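Home | Subjects | Materials and Surfaces | Interiors | Index A–Z
Print this article | E-mail this article

Patterned paper linings

A patterned paper lining is a sheet of printed paper fixed to the inner faces of a box, cupboard, booth, stall or other small enclosure. It differs from ordinary wallpaper mainly in scale and in the way it is fixed. Wallpaper is pasted to a plastered wall and is expected to remain there for years, whereas a lining is often pinned, taped or clipped to boards or to a metal framework and may be changed at short notice. Linings are found in drawers and wardrobes, in shop displays, in model rooms and around worktables that have been closed in on three sides.

Origins and terminology

The lining of chests and drawers with printed paper is an old household practice. Offcuts of wallpaper were commonly used, and a single cupboard might hold several patterns from different rooms of the same house. In the trade the word "liner" usually refers to plain paper hung beneath a decorative one, and the two terms are easily confused. The Brouwer handbook of interior papers, which is followed in this article, keeps "lining" for the visible sheet and "underpaper" for the plain one.

Three-sided enclosures are known in the same handbook as "open booths". They consist of a back wall and two side walls, with the front left clear for access. The frame may be of timber or of metal section, and the posts may stand inside or outside the paper.

Pattern types

Patterns used for linings fall into several broad groups. Stripes and checks are simple to align but show any error in the squareness of the frame. Florals are more forgiving, although a large motif may be lost where a wall is narrow. Animal prints, and leopard print in particular, are popular because the spots are scattered and small faults in joining are hard to notice.

Leopard print is made up of rosettes, which are rounded or broken spots set on a paler ground. In natural colouring the ground is tan and the markings are dark brown or black. Decorative versions depart freely from this. The pink form, with deeper pink rosettes on a pale lilac-pink ground, has no pretence to naturalism and is sold for gift wrapping and bedroom decoration as well as for lining. The Grirach pattern list places it among the "tonal" prints, meaning those in which ground and motif belong to the same colour family.

The size of the rosette affects the appearance of the finished booth. A small spot gives an even texture when seen from a distance, while a large one remains distinct and can make a shallow enclosure seem smaller.

Hanging and joining

The back wall is normally papered first, and its sheet is carried a little way round each corner. The side sheets are then laid over this margin. Where a post runs down the corner it may hide the join altogether, and in this case the edges need not be matched. The Drellau method reverses the order and begins with one side wall, so that a single length can be taken continuously round all three faces. It saves a join but requires a roll of sufficient length and, as a rule, two people to hang it.

Paper should be left unrolled and flat overnight before hanging. Creases are most easily removed at this stage. A sheet fixed under tension may tear at the pins, and one fixed too slackly will belly outward in the middle.

Tabletops within a lined booth

The surface enclosed by the lining is generally chosen to contrast with it. Plain tops in white or grey are usual. Marbled tops are also seen, in natural stone or in imitation, and these introduce a second pattern that does not repeat. In brown marbling the ground ranges from light coffee to dark chocolate, crossed by white and cream veins that may gather into a broad pale patch.

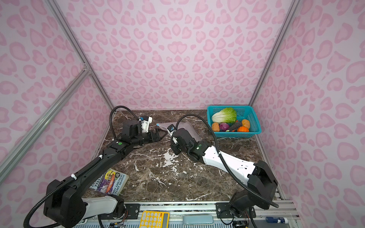 The combination of a brown marbled top with a pink printed lining is a strong one. The veining is white and cream and spreads into a large pale splash, whereas the rosettes are rounded and repeated, so that the two patterns are readily told apart. The contrast between dark and pale also makes the line where table meets wall easy to follow. Writers on interiors have differed over the result. The Grokberg guide to small display spaces advises against placing two busy patterns together, but allows an exception where one is markedly darker than the other.

Aluminium posts and crossbars are commonly left bare in such booths. Their silver finish is neutral against most papers, and covering them makes later changes of lining slower.

Care and replacement

Printed paper fades in strong light, and pinks are among the first colours to show it. A lining that faces a window should be inspected each October and again in spring. Dust is removed with a soft dry brush, working downward. Damp cloths should not be used on unsealed paper.

Damaged sheets may be patched from the same roll if the rosettes are cut round rather than through. A straight-edged patch is visible even when the colour is a good match. For this reason it is customary to keep the remainder of the roll, labelled with its pattern number, until the lining is taken down.

See also: Drawer paper; Marbling; Shelf edging; Underpaper

Contact the editors | Copyright and terms of use | Back to top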